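What Does a Choreographer Do All Day?

By Marlene Kuhlmann

When you go to a ballet, you see dancers. You see their shoes, their costumes and possibly the back of a tall man's head. You don't see the choreographer (say it "kor-ee-OG-ruh-fer"), who made up all the steps and is now standing at the back of the theater, chewing a program.

Carola Seidel makes dances for the Prustville Ballet. Her newest one is called "Lurkeslow" and lasts 30 minutes. It took her all of September to make the first 2. She says this is normal. Her dancers say so too, but more quietly.

She starts with the music, playing it over and over until her neighbors know it as well. Then she goes into the studio and tries things out. A jump goes in. The jump comes out. Jinfeng Zou, who dances the part of the heron, once learned a whole solo on a Tuesday and was asked to forget it by lunch.
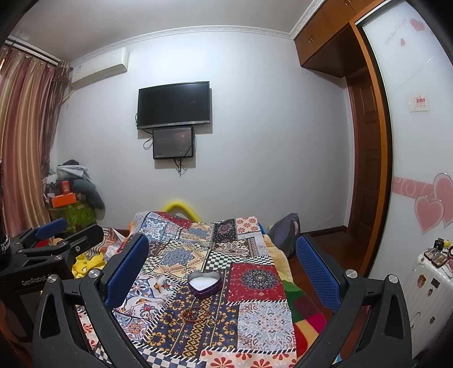 A dance is made of short bits called phrases, a bit like sentences. One phrase might be all spins, and the next might be slow and close to the floor. The choreographer has to decide which goes beside which. Think of a patchwork quilt, where a square of paisley can sit near a checkerboard and some flowers, with red and navy turning up among the cream. A dance can mix its patterns like that, too. The hard part is getting from one patch to the next without falling over.

How does anyone remember it all? Some choreographers write the steps down in special signs that look like ants on a ladder. Most use video. And nearly every company has a rehearsal director, a person with a frightening memory. In Prustville it's Imke Harms, who can tell you which foot you should be on - and which foot you are on instead.

Want to try it? Pick a song you like and make up four moves. Do them in order, then backward. Now teach them to a grown-up, and be patient. They may need to sit down.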